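发件人：Milan Cuypers
收件人：模型与制图邮件列表
主题：Re: 大桌子还能不能用？（附桌面近况）

大家好，

先回 Duarte 的信，原文引在下面，我分段接着说。

> Duarte Veloso 写道：
> 上次去你们那边，大理石桌上已经摆得满满当当。Flellby 的
> 评图六月就要开始，我想问三件事：
> 一，白色那个长条模型还留在桌上吗？我想拿它和图纸对着看。
> 二，深色的体块模型底板是木头的，直接放石面上会不会滑？
> 三，谁能告诉我打印的总图到底该用哪一版，我手上有两版，
> 颜色不一样，越看越糊涂。
> 另外我投一票：把书架前面那一块腾出来，好歹能摊开一张图。

Duarte，你这封信来得正是时候，我昨天下午刚好在桌边折腾了半天（本来只想找一把尺子，结果尺子没找着，倒把整张桌子看了一遍）。

白模型还在，别担心！底板也在，就放在靠中间偏左的位置。我个人很喜欢它现在这个样子，一排排小墙片和开口，蹲下来平着看，比从上面看有意思多了。不过要跟图纸对照的话，麻烦你把图拿到模型旁边，别搬模型。上回Hallgrímsson那个项目的模型就是搬来搬去搬散的，我粘了两个晚上，手指头到现在还记得那个胶的味道。
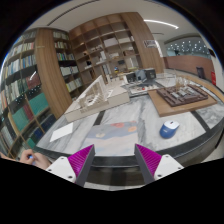
大桌近况：白模型、深色体块模型，还有那张彩色的图

深色的那个，木底板现在是斜着放的。滑不滑，我轻轻推过，会动一点，所以我打算剪几块薄毛毡垫在四个角下面。谁家里有剩的毛毡请带一点来，颜色无所谓。说起来，这个模型配浅灰的屋顶真好看，院子一下子就读出来了，我原先还主张整个做成一个颜色，现在收回这句话，当时跟我争的几位可以得意一下了。

关于总图：请用浅蓝、浅粉加米色、上边有两个橙红色圆形的那一张。Duarte，你手上另外那一版如果满篇都是深绿，那是Emlow那边早先出的，图例编号跟现在的对不上，可以拿去当草稿纸了。文件在共享盘的Ukuveo文件夹里，编号339，不是267，267是旧的！我自己上个月就打错过一次，打完才发现，那么大一张纸，心疼。

腾地方的事，我同意一半。书架那边下层蓝色和青绿色的那几排书离桌沿很近，要是在那头摊大图，取书的人肯定要从图上面伸手过去，迟早蹭出折痕。我更想动的是后面那一堆小模型和带红色的纸片。小模型里哪些是你们还要的，请在底下贴个名字，没贴的我先收进纸箱，放到柜子顶上，不会扔，想要随时来翻。显示器右边那块也可以挤一挤，但透明的那个模型请谁都别碰，那些竖着的细条看着就让人屏住呼吸，等我找个罩子再说。

还有个小请求：剪纸、切卡纸的时候请垫切割垫。石面倒是不怕，刀片怕，我这个月已经换了7片刀片。切割垫在门后头，大的那块有点翘，拿书压一夜就平了，压的时候挑厚的书，用完记得放回原来那一格。

谁手上有多余的防尘罩，或者知道哪里能订做，直接回到列表里就行，别单独发给我，我的邮箱里现在有2,174封没读的，真的会漏掉。

毛毡，别忘了毛毡！

Milan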